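Trollero hand, part 6: tendon tension and the wrist camera

2019-01-26

The hand now closes on command and opens again without help. Getting there took a new set of return springs and one rewrite of the homing routine.

The old routine drove each finger until the motor current passed a fixed limit, then called that position zero. It worked on the bench. With the hand on the arm, gravity changed the load at the wrist and zero moved with it. The new version closes at low speed, backs off by 40 encoder counts, then closes again and averages the two readings. I ran 982 cycles overnight in the shared shop. The log shows 7 faults, all on the same finger, all during the second close.

Full travel is 3976 counts from open to closed. I had assumed less and was clipping the last part of every grip.

The faulting finger had a tendon crimp rubbing on its guide. I filed the guide and put a short piece of sleeve over the crimp. If it comes back I will replace the guide with a turned one.
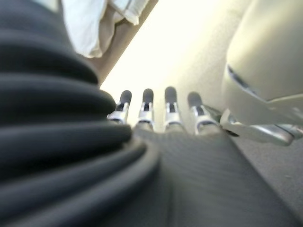

Next is the camera calibration. The view from the wrist is close to the fingers and anything near the lens goes soft, so I plan to track the fingertips only and ignore the palm. The dark gray pads separate well from a bright background – less well from dark cloth. I may try a dot of light paint on each one.

Wiring notes and the updated homing code are in the Limitex folder, under April.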